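Backing fabric keeps puckering when I quilt on a domestic machine
Asked in Quilting > Basting and layering
Plillside Stitchers Help

I'm on my third quilt and have the same trouble every time. The top looks fine when I finish, then I turn it over and there are small pleats caught in the backing, mostly where two lines of quilting cross.

The quilt is a lap size made from plain squares. Backing is ordinary quilting cotton, washed and pressed. Wadding is an 80/20 cotton mix. I pin baste on the dining table, with the quilt hanging over the sides, and shift it along as I go. I used 200 curved pins on this one so I don't think I was mean with them.

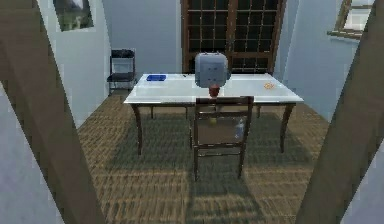

Machine is a Kolten with the walking foot that came in the box. Stitch length is 3 and I start in the middle and work out. I have unpicked one corner twice now and don't want to do it a third time. Is it the basting, the foot or the tension?

3 answers

Answer 1 (accepted)

It's nearly always the basting. If the pleats are only on the back, the backing wasn't taut when you pinned it, and dragging the whole lot across a table makes it worse.

What works for me on a table smaller than the quilt:

Fold the backing in half both ways and mark the centre of each side with a pin. Do the same with the wadding and the top.

Lay the backing wrong side up with its centre on the centre of the table. Clip it to the edges with big bulldog clips. It should be flat and firm – not stretched. If it springs back when you unclip it, you pulled too hard.

Add the wadding, smooth from the middle, then the top. Pin the area that is on the table, 7 cm apart or closer.

Take off all the clips, slide the quilt over, and clip the backing again before you pin the next part. I suspect you are missing this step. The part already pinned will hold one side, so you only need clips on the other three.

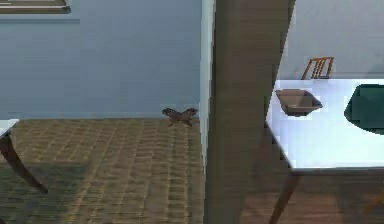
Before you sew, turn the whole thing over and run your hand across the back. Any slack will show as a ripple and you can move a few pins. It takes ten minutes and saves a lot of unpicking.

For the corner you have unpicked, press it from the back with steam, let it cool and pin it again.

Answer 2

Spray baste. I went over to Vurkano spray and have not used a pin since. Open a window.

Answer 3

Agree with the first answer, but check the presser foot pressure as well. If it's too high the foot pushes the top along and the layers creep. On mine the dial goes up to 7 and I drop it to 3 for quilting. Yours may be different, so look in the manual.

Also hold the quilt up on the table behind the machine. If it hangs off the edge, the weight pulls on the needle.

Comment from asker: I hadn't been clipping again after moving it. Will try that on the next one.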